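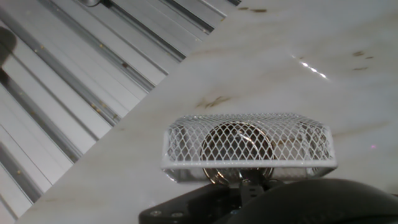

Trosance Shared Workshop
Minutes of the July bench meeting

Opened at 6:10 p.m., once enough chairs had been located. Minutes of the last meeting were accepted after the word "allegedly" was taken out of item 2.

1. Big table, surface

The marble-look panel stays. The motion to go back to bare aluminum got 3 votes and a short speech about honesty in materials. Brown marks on the white surface were discussed at length. One party holds that they are coffee, another that they are wood stain, and a third that they came with the panel, which is streaked with tan and brown anyway and so makes a poor witness. Agreed to try plain dish soap first. The tub of Endura stone polish on the supply shelf is not to be opened until someone has read the label, including the part in small type.

2. Rails

The slots in the table frame collect crumbs, specks and, last winter, an earring. The brush attachment for the shop vacuum is in the Bermúdez cabinet, second drawer, under the extension cords. It is to be used along the slots, then returned to the same drawer. The secretary was asked to underline this and does not have underlining.

3. Baskets

The white wire mesh basket was proposed as the official home for small parts. It was pointed out that small parts fall through mesh. Amended to "medium parts." Carried.

4. Lids and dishes

Metal lids and dishes keep turning up on the table and beside it. They are handy for screws, and members like them. They are also handy for setting down and forgetting. Members who put one out will put it back. A proposal to label them all was left for a cooler month.
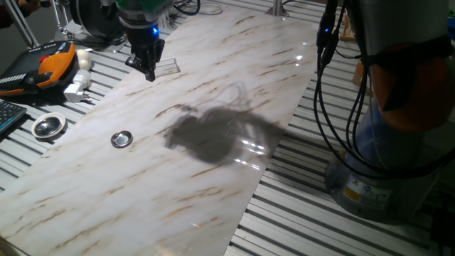

Item 4: one round metal lid on the panel, one dish off it.

5. Money

Balance is $577. The Skisura invoice for two replacement lamps came to $69 and will be paid this week. The quote for a new panel was $297, which did a good deal to improve everyone's opinion of the present one.

6. Other business

The keyboard stays at the end of the table for now. Drinks do not. The sign about drinks will be rehung at eye level, with eye level to be settled by whoever is holding the hammer.

Closed at 7:25 p.m. Chairs were put back in two rows.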